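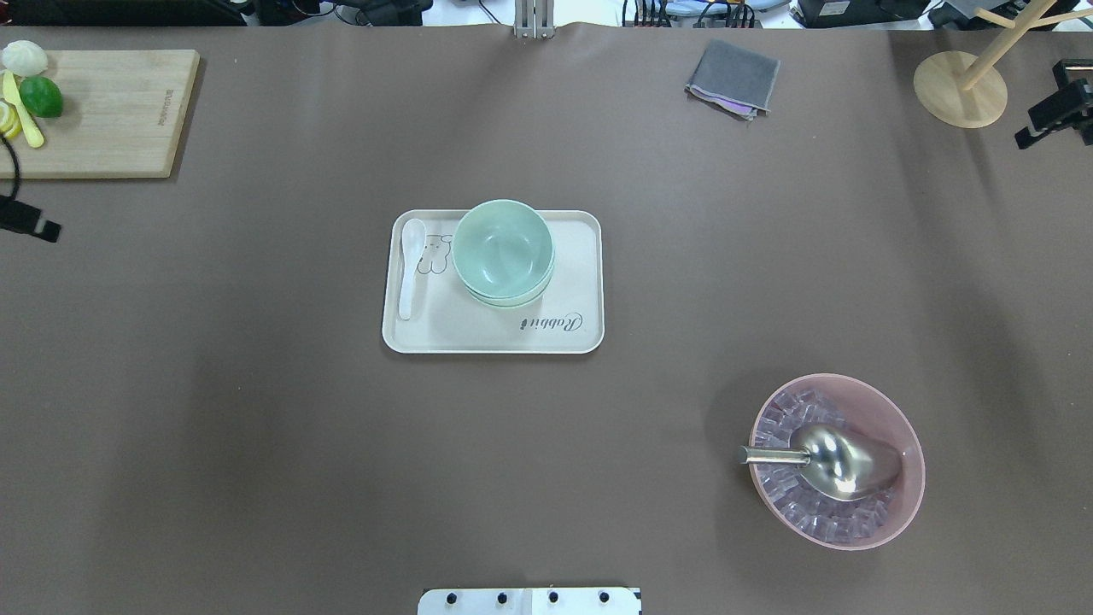 Mint-green bowls and a white spoon on a cream tray printed with a rabbit.

Dragica Todorova has spent 14 years testing the drinking water of small systems, the kind that serve one valley or a single row of streets. Her laboratory, Durnell, occupies the ground floor of a former feed store in Gedwood and takes samples from 541 private wells and a handful of shared supplies. The largest of the shared supplies is Stiltness, a spring-fed network with 1,060 connections.

Her subject this October is hardness, which she considers badly explained to the people who pay for it.

"Hardness is calcium and magnesium, reported as if it were all calcium carbonate," she said. "People read the number on the report as a grade. They see 300 milligrams per liter and ask me if the water is safe. The number doesn't answer that question. It tells them how much scale they can expect and how much soap they'll use."

Scale forms when hard water is heated. Dissolved calcium bicarbonate breaks down, carbon dioxide leaves, and calcium carbonate comes out of solution on whatever surface is warmest. In a house that usually means the heating element of the water heater, followed by the kettle and the dishwasher. The white film on cups and plates is a late and fairly minor symptom.

"The film is what they bring me," Todorova said. "I have had bowls put on my desk. I would prefer a bottle of the water, filled at the cold tap, with the time written on it."

She asks customers to run the tap before filling the bottle, and to note whether the sample comes from before or after any treatment device. A large share of the confusing results she sees come from bottles filled after a softener by someone who wanted to know about the well.

Softeners themselves take up most of her telephone time. A conventional unit passes the water through a bed of resin beads loaded with sodium. The beads hold calcium and magnesium more strongly than sodium, so the hardness stays behind and sodium goes into the house. When the bed is full, the unit flushes it with brine and starts again.

"The chemistry is old and it works," she said. "The trouble is the settings. The installer enters a hardness figure on the first day and it is never changed. If the figure is too high, the unit regenerates too often and wastes salt and water. If it is too low, hard water gets through at the end of every cycle and the owner thinks the resin is bad."

Iron complicates matters. Dissolved iron is taken up by the resin along with the hardness, and some of it does not come off again in the brine. Todorova recommends testing for iron and manganese before any softener is sized. She also tells customers on restricted-sodium diets to ask their doctor about softened water and to consider leaving the cold kitchen line untreated.

She is less patient with magnetic and electronic descalers. A few years ago she ran a side-by-side comparison on a unit sold under the name Vaněk, using two identical electric heaters fed from one well. Each heater passed 600 gallons at the same temperature. She then took out the elements, dried them, and weighed the deposits.

"The difference was smaller than the error of my method," she said. "I can't say that no such device does anything anywhere. I can say what I weighed."

Asked what she would do in a house with moderately hard water, she gave a short list of chores. Turn the heater down to the lowest temperature that local guidance allows. Drain the sediment once a year. Descale the kettle with citric acid, and rinse it well. Use the rinse agent in the dishwasher, and open the door once the cycle ends so that drops do not dry slowly on the dishes. For glassware that is already cloudy, she suggests a soak in diluted vinegar. If the cloudiness stays, it is probably etching, which is damage to the glass itself and cannot be washed off. Very soft water makes etching more likely, particularly with too much detergent.

"People soften the water and keep the old dose," Todorova said. "Cut the detergent first, then look at the glasses again after a month."

The Stiltness network does not soften its supply. Todorova was asked to comment on a proposal to do so centrally and advised against it, mainly on account of the brine, which would have to be discharged above the spring or trucked out. Her written opinion ran to two pages. She said most of the second page was about where the truck would turn around.

Samples for the next round are accepted at the Gedwood counter until 4 p.m. Bottles are supplied by the laboratory, and samples in reused drink bottles are turned away.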